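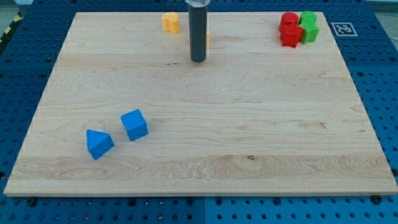
4. Primeros días del perro en la casa de acogida

Esta sección es para las familias que reciben un perro adulto de Ramport por primera vez. Lea todos los pasos antes de la llegada del animal.

4.1 Preparar el transportín Sivell

1. Coloque el transportín en una habitación tranquila, lejos de la puerta de la calle.
2. Cierre los 2 seguros laterales hasta oír el clic.
3. Ponga dentro la manta que viene con el perro. No la lave la primera semana, el olor le da calma.
4. Deje la puerta abierta y fijada con el gancho.

Nota: el modelo Wimau tiene los seguros en la parte de arriba. Los demás pasos son iguales.

4.2 La llegada

1. Entre en casa con el perro atado y vaya directamente a la habitación preparada.
2. Suelte la correa solamente cuando la puerta está cerrada.
3. Ofrezca agua. Espere unas tres horas antes de dar la primera comida.
4. Dé 200 gramos de pienso Dinsa por la mañana y la misma cantidad por la noche, si la ficha del perro no indica otra cosa.

Precaución: no meta la mano en el plato mientras el perro come, tampoco para añadir comida.

4.3 Otros animales en la casa

1. Mantenga a los animales separados durante los primeros 3 días.
2. Haga el primer encuentro en la calle, con dos personas y dos correas.
3. Si uno de los perros gruñe, aumente la distancia y siga caminando. No tire fuerte de la correa.

Precaución: no deje el perro solo con gatos hasta que la coordinación lo autorice por escrito.

Si el perro no come en todo un día, llame al teléfono que está en la ficha.

Revisión del texto: 20/9/19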